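The Color You Hear First

Sayaka Shimada receives me in her kitchen in Teven, where she also works. On the table there are two pots of tea, a notebook and a small pile of letters from listeners. Her radio play "Jornetura" was sent out in July, in four parts, and since then the letters did not stop coming.

"I did not expect letters," she says. "I expected maybe my aunt."

The play tells about a woman who loses her sight at the age of 30 and who begins to remember colors by sounds. Shimada wrote it in the evenings, after her job in a school office. The first version had 400 pages, much too long for radio. Her editor, Rhydian Morris, sent it back with one sentence on the cover: please let her talk less.

"I was angry for one day," she says. "Then I cut. The last version has 79 pages and I miss only one scene, with the grandmother and the oranges."

I ask how a person writes about color for people who only listen. She thinks long about this and pours more tea.

"You must not explain it. If I say red, everybody has already their own red. It is better than mine. In the beginning I wrote red like this, red like that, and the actors had trouble to say it. Junpei Hoshino, who plays the brother, told me that nobody in his family speaks like a paint shop. He was right."

Purple was the hardest, she says. In the play the woman forgets it before all the other colors, and she tries for a whole episode to get it back.

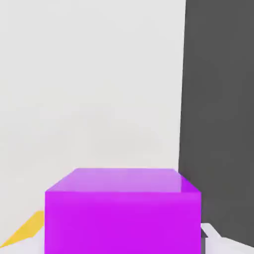 Purple, the color that the heroine of "Jornetura" loses first.

"For me purple is a low sound, from a cello or from a refrigerator at night," says Shimada. "We tried the cello and it was too beautiful. So in the second part you hear a refrigerator. It is the one in this kitchen. Decha came here on a Wednesday at five in the morning to record it, when the street was quiet."

Decha Klinhom made the sound for all four parts. He and Shimada know each other from a choir in which both sang badly, as she puts it. They do not always agree. He wanted rain in the last scene and she wanted silence. They made both, listened to them in his car, and took the rain.

Not all the letters are friendly. One man from Varov wrote that a blind person does not think about colors all day long. Shimada answered him, and they have now written to each other five times.

"He lost his sight as a child and he says he thinks mostly about football. I told him that my heroine is another person than he is, but I also told him that I would write the third part differently now. It is too sad. She could go to a football match."

Is there a new play coming? She closes the notebook and puts her hand on it.

"There is a ferry in it," she says. "And two sisters. More I don't know yet, and Rhydian also doesn't know, so please write it small."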